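Handkamera-Aufnahmen für das Imitationslernen vorbereiten: Anleitung zum Tundus-Verfahren

Stand: 17. August 2024

Die vorliegende Anleitung richtet sich an Arbeitsgruppen, die Demonstrationen für das Tundus-Verfahren aufzeichnen. Sie behandelt Aufgaben mit durchsichtigen und spiegelnden Gegenständen, bei denen die Tiefenschätzung aus einem einzelnen Bild häufig unzuverlässig ist. Kenntnisse der Steuerungsumgebung Griltgate werden vorausgesetzt.

1. Arbeitsplatz einrichten

Die Arbeitsfläche ist vor jeder Sitzung zu reinigen und gleichmäßig auszuleuchten. Ein heller, ungemusterter Hintergrund ist zulässig, erschwert jedoch die Erkennung von Glasrändern. Gruppen, die mit einem solchen Hintergrund arbeiten, vermerken dies im Sitzungsprotokoll unter »Umgebung«.

2. Kamera am Handgelenk prüfen

Beide Fingerspitzen müssen bei geöffnetem Greifer vollständig sichtbar sein. Der Bereich zwischen ihnen dient dem Modell als Bezug für die Annäherung und darf nicht durch Kabel oder Halterungen verdeckt werden. Belichtung und Weißabgleich werden fest eingestellt. Eine automatische Nachregelung verändert die Reflexe auf Glas und Metall von Bild zu Bild.

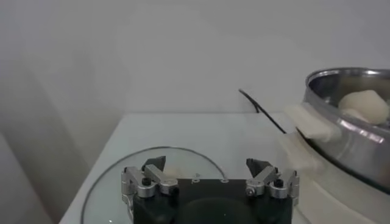 Abb. 1: Blick der Handgelenkkamera auf die runde Glasplatte. Zwischen den Fingerspitzen liegt ein heller Reflex, rechts steht die Edelstahlschüssel mit dem Teig.

3. Demonstration aufzeichnen

Je Anordnung sind sechs Demonstrationen vorgesehen. Nach jeweils zwei Durchgängen wird die Lage der Glasplatte verändert. Die Annäherung erfolgt langsam und ohne Zwischenhalt; abgebrochene Versuche werden gesondert gespeichert und nicht gelöscht. Verformbare Materialien wie Teig oder Tuch sind im Protokoll einzeln aufzuführen.

4. Reflexe kennzeichnen

In jeder Aufzeichnung werden fünf Einzelbilder ausgewählt und von Hand annotiert. Zu markieren sind der sichtbare Plattenrand sowie alle Reflexe, die in den Raum zwischen den Fingern fallen. Durchscheinende Tischfläche gilt als Teil der Platte – auch dann, wenn sich beide farblich kaum unterscheiden.

5. Daten übergeben

Die Aufzeichnungen werden mit dem Werkzeug Salunari auf Vollständigkeit geprüft und anschließend in das gemeinsame Verzeichnis übertragen. Fehlende Gelenkwinkel führen zur Zurückweisung der gesamten Sitzung. Die nächste Zusammenführung der Datensätze ist für September vorgesehen.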